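I started Treler in January with one folding table, 200 clear trays and a bad habit of buying more blocks than I had room for. I make sorting kits for classrooms – small sets of everyday objects and colored pieces that kids can group, stack, trade and argue over.

The name doesn't mean anything, by the way. I liked how it looked on a rubber stamp.

## What goes in a kit

Every kit is built around trays, because a pile on a table is just a pile until you give it somewhere to go! I like to put things side by side that don't obviously belong together and let people work out the rules for themselves. The Otent set is our biggest, at 270 pieces, and the Rekik set is the one I'd hand to a teacher who has thirty minutes and no prep time.

When I'm planning a layout I work on a big pale surface with a wooden border showing around it, so the colors really stand out. Red cubes, twelve to a tray, sit next to six cans with yellow lids, and I could look at that combination all day.
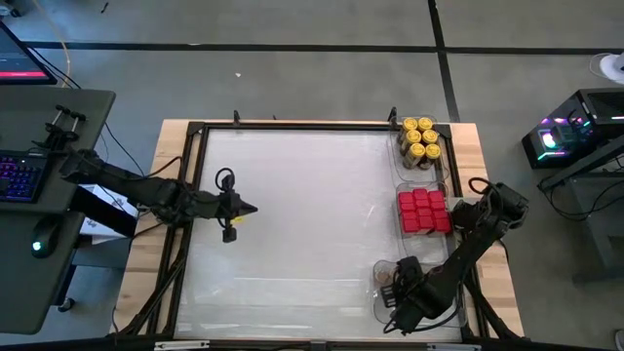

## How we pack

Trays get filled first, then checked, then boxed. Cubes go in tight rows (they rattle less that way, and a missing one leaves a hole you can spot from across the room). Cans get a tray of their own.

If your kit shows up short, write to me and I'll mail the missing pieces. Replacement cubes are free for the first year – please check under the rug before you write, though.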